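4. Putting the cloth away

Can a machine tidy up for you yet? Sort of! I've had the Jovus moving cloths between bins for 20 goes now, and I'd call it a slow but willing helper.

1. Set a clear bin on the table, within reach of the gripper.
2. Drop in one cloth, crumpled. Don't fold it – crumpled gives the fingers something to pinch.
3. Press Start and keep your hands off the table.

Caution: if it misses 2 times running, press Stop and fluff the cloth up by hand.

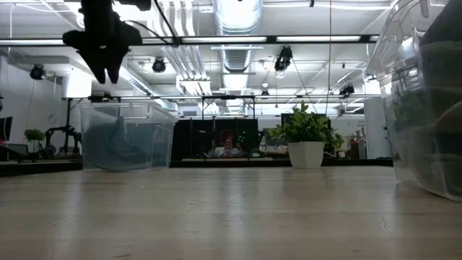 Mireditz wrote in to say theirs copes well with tea towels but gives up on anything as big as a bath sheet, so they still do those themselves.

Note: I'd stick to small cloths too. For bigger ones, lower the arm speed first (section 5).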